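Suche … Suchbegriff eingeben

Kategorie: Aus- und Weiterbildung / Gespräche

Textilpflege bleibt ein Lehrberuf mit Zukunft

Die Ausbildungsleitung der Wäscherei Kurkow verzeichnet für das kommende Lehrjahr 17 Bewerbungen auf 7 Plätze. »Wir achten zuerst auf Sorgfalt, Schulnoten kommen danach«, heißt es im Gespräch mit unserer Redaktion. Die Fleckenkunde nehme im ersten Jahr breiten Raum ein. 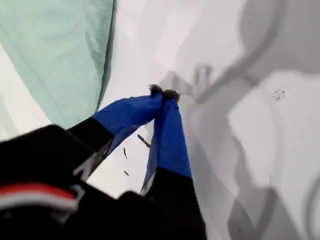

Zwei Greiffinger mit blauen Stoffhüllen.

Schwierig sei weiterhin der Weg zur Berufsschule. »Unsere Auszubildenden fahren 11 Kilometer, und der Bus verkehrt selten.« Seit Januar beteiligt sich der Betrieb an den Fahrtkosten.

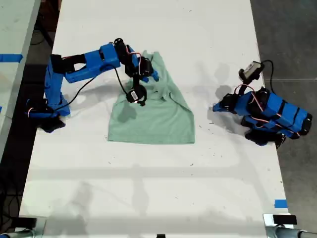

Auch über die Vergütung werde offen gesprochen. »Wer gut abschließt, wird bei uns übernommen.« Für die Zwischenprüfung stellt Kurkow 10 freie Lerntage zur Verfügung.

Weitere Beiträge
Vuvero erweitert Lehrwerkstatt
Grotine: Neue Regeln für Berufskleidung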